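Comparing fingertips on the yellow cloth

2022-05-10

I've had the Dreldale fingers on the bench for a while now and kept putting off a proper comparison with the Plosora set. Both are cheap, both bolt on without an adapter, and both were sold to me as fine for fabric. I wanted to know which one picks up the edge of a cloth more reliably, and whether the tips matter more than the fingers do.

The cloth is yellow, fairly soft, with a thicker border down the side. That border is the bit I go for. A flat sheet of fabric gives a gripper very little to hold, but a raised edge can be pinched if the two pads come together in the right place. The fingers are wrapped in blue painter's tape, and the little round pads at the ends do the holding.
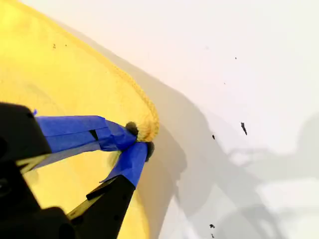 How I ran it

I gave each set 12 tries at the edge, with the cloth put back by hand each time. A try counted if the edge stayed between the pads while the arm lifted it clear. I left the closing speed alone throughout.

The Dreldale set managed 9. The Plosora set managed 7, and most of its misses were the same miss — the lower finger came in too high and pushed the cloth along. I could probably fix that in software by changing the approach angle, but I wanted to test what came in the box.
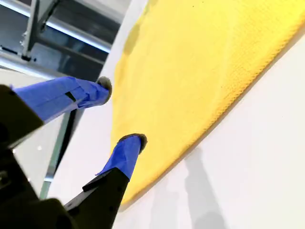

Opening width made less difference than I thought it would. I had been opening the fingers as far as they go before every attempt, and cutting that down mostly saved time. Coming in low along the table mattered far more. If the lower pad starts level with the edge, the cloth tends to ride up on to it.

The controller is a Skondonico board, which I've moaned about here before. It has behaved itself since the July update. I did have to raise the pause after closing to 125 milliseconds, as the arm was setting off before the fingers had finished.

The blue arms are slower going. There are two of them, one at each end of the cloth, so there is twice as much to line up and the servo wires need watching when the joints bend.
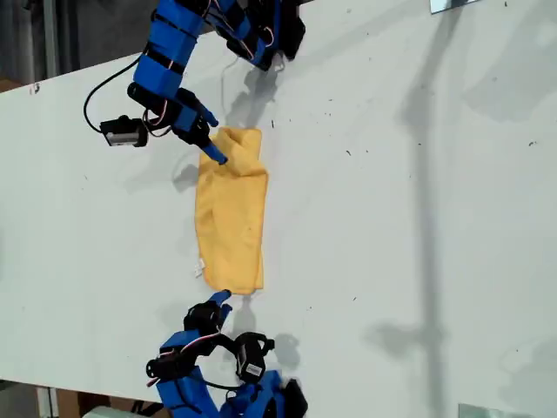

I haven't scored them in the same way and I don't think it would be fair to. They have lighter fingers and more play in the joints, and I want to tighten those up before I start writing numbers down. For now I'm only after getting both ends of the cloth held at the same time.

The Dreldale fingers are staying on for the next lot of tests. A friend in Lagos has asked for the settings, so I'll tidy up the file and post it here once I've taken out my rude comments. I also need to order more pads.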